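Chapter 12
Voices in the Front Room: The Serial and Its Listeners

If you grew up with a television in the house, it may take a little effort to imagine a family sitting down together to look at nothing in particular. Yet for a good many years that is how evenings went. Supper was cleared, somebody fussed with the dial until the hum went away, and for a quarter of an hour the whole household belonged to the people of Clavwood. 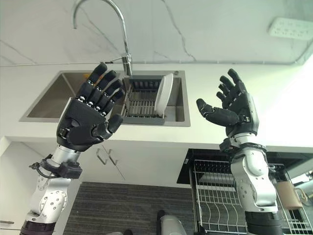
Clavwood was a made-up mill town, and its daily serial ran to 1000 episodes before the sponsor, Gronholm Soap, finally let it go one December. We will spend most of this chapter there, partly because 246 of the scripts have survived (a wonderful piece of luck, as you'll know if you have ever gone hunting for old radio paper!) and partly because I am fond of it and hope you will be too.

Serial writers had to solve a problem that stage writers never met. A listener might miss Tuesday, or be called away to the stove halfway through, and still had to be able to follow the story.

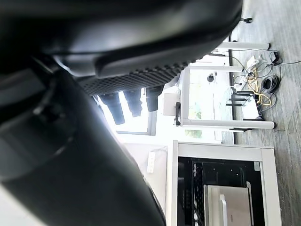
So the characters repeat each other's names a great deal, doors are always being announced, and bad news is generally told twice. Read silently, the scripts can seem slow. Read aloud, with a friend or two taking parts, they move along nicely.

Before you go on, turn to the Skallow episode in the back of the book and try its opening scene out loud. Keep a pencil handy and mark each place where a sound effect does the work of a sentence.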